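Harawira Collection FAQ

Last updated December 6, 2018

We get a lot of mail about the Harawira set, mostly from students and from people with a robot arm of their own who are thinking of recording something similar. Keep it coming! These are the questions that turn up most, with the answers we keep typing out.

What is Harawira, in one paragraph?

A growing collection of recorded picks. A person steers a robot arm through one small job, usually taking an object out of one bin and putting it in another, and we save everything: the video, the joint angles, the gripper opening, the commands the person sent. A learning system trained on enough of these recordings should be able to do the job with no person steering. We're Katley, a small robotics group, and the recording happens at our Worura site.

How big is it now?

2,218 episodes as of this update. The target for the first full release is 4,000. We had hoped to be past 3,000 by now, but we threw out most of the early summer recordings after we found a clock problem (see further down), and I'd make the same call again.

What counts as one episode?

One object, from the moment the arm leaves its rest position to the moment it's back there. If the operator drops the object and picks it up again, that's still one episode, and the drop stays in. If the operator drops it somewhere the arm can't reach, the episode is ended and labeled "lost."

You keep the failures?

We do, and I'll happily talk about this for as long as you let me. In our first set we only kept clean picks. The policy we trained on it looked wonderful until the gripper came down a finger's width off, and then it had no idea what to do, having never seen anyone recover from a bad approach. It would close on air and carry the air carefully over to the other bin. Once we put the fumbles back in, with the operator backing up and trying again, it started doing the same. Watching that for the first time was the best afternoon of my year.

So every episode has one of these labels: clean, recovered, lost, aborted. Please don't filter down to "clean" before you've tried training on the rest.

How do operators control the arm?

With a handheld controller that moves the gripper in space, plus a trigger for the fingers. The trigger is proportional, so half a squeeze means half closed. We tried a keyboard for a week. Skip the keyboard.

Do I need to be an engineer to be a good operator?

Not at all. Our best numbers come from people who are patient and a bit fussy. New operators spend their first two sessions recording practice runs that we delete, and by the third most of them are producing episodes we can use. The hard part is learning to move at one steady speed. Beginners rush across the open space and then creep for ages above the bin, and the learner picks up the creeping along with everything else.

How long is a session?

Forty minutes of recording, then a real break away from the controller. Tired operators get sloppy in a very particular way: they stop looking at the object and start repeating the last motion that worked. You can see it in the joint data before they'll admit to it.

What objects do you use?

There are 344 in the current object list. Boxes, balls, bottles, soft toys, kitchen tools, packets of things, and a whole family of round objects that I'm especially fond of, because they're so good at exposing a lazy grasp. A box forgives you if the fingers land a little to one side. Something round rolls away, or squirts out as the fingers close. Operators learn to go down over the middle and close slowly, and the recordings of them working that out are some of the most useful we have.

The list is in the file objects.csv, with size and weight for each. Weights for the soft toys are missing for now. They're coming.

Do you place the objects by hand?

We tip them in. If you lay things out by hand, you put them where you'd like to pick them from, and you do it without noticing. Between episodes the remaining objects stay where they are, so the bin empties out over a session and the last few objects often end up against a wall or in a corner. Those are hard picks, and we want plenty of them.

Why bins at all? Wouldn't a flat table be easier?

Much easier, and that's where we started. But bins are where the interesting trouble is! The walls limit how the gripper can come in. They block the view from fixed cameras. They cast shadows that move as the arm moves. A policy trained only on a table has learned nothing about not hitting things on the way down.

Can I mix Harawira with my own recordings?

Please do, and write to tell us how it went. Three things to check before you start:

Rate. Ours is stored at a fixed rate, given in the header of each file. Resample yours to match, or ours to match yours.

Gripper values. For us, 0 is fully closed and 1 is fully open. Plenty of people do it the other way around. Mixing the two gives you a robot that lets go very firmly.

Frames. Our arm poses are in the robot's base frame, in meters. If yours are relative to the camera, convert first.

What was the clock problem?

The camera and the arm were being stamped by 2 different computers, and over a long session their clocks drifted apart. The pictures ended up slightly behind the motion. You couldn't tell by eye at normal speed, but the trained policy closed its fingers early, every time, and we spent weeks blaming the gripper. Both streams are now stamped by the same machine. Anything in the set recorded before the fix was either corrected and checked against a sync signal, or removed.

If you're building your own rig, do a sync check on day one. Tap the gripper on something solid and compare the moment of contact in the video with the bump in the joint readings. It takes five minutes.

What is Purnar?

Our recording and review tool. It starts and stops episodes, saves the files, and lets you scrub through the video with the arm data plotted underneath. Labeling happens in Purnar too, and every episode is labeled by someone other than the person who drove it. Operators are far too hard on themselves. They'll mark a perfectly good recovery as aborted because it felt ugly.

Who checks the data?

Vaughan Kerslake runs review. If you find an episode with a wrong label, a missing stream or a jump in the video, send the episode number to him through the contact form and say what you saw. He answers these himself, and fixes go into the next point release.

When is the full release?

We're aiming for April. It depends mainly on how many operator hours we can schedule over the winter. The current partial release is usable now, and the file format won't change between the two, so nothing you build on it will break.

Can I visit, or come and record?

Yes! We take visiting operators at Worura for one or two days at a time. You'll get the practice sessions, a controller, and a lot of opinions about grasping from the rest of us. Wear closed shoes. Sign up through the contact form and tell us which days suit you.

Why does the wrist camera matter so much?

It goes where the gripper goes. A fixed camera gives you a good idea of the whole work area, then loses the object just when the fingers get close, with the arm in the way. The wrist view holds on through the part that decides whether the pick is any good. It does have its own headaches. Close objects get blurry, shiny metal throws reflections at you, and the background swings all over the place as the wrist turns. We leave all of that in, uncropped and uncorrected, so the learner trains on the same kind of picture it will get when it's running by itself. 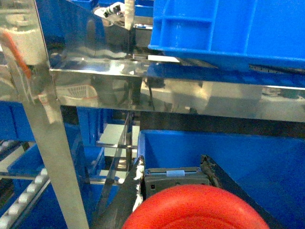
If you only have room on your drive for one video stream, take the wrist one. You can always come back for the fixed views, which are packed separately with matching episode numbers.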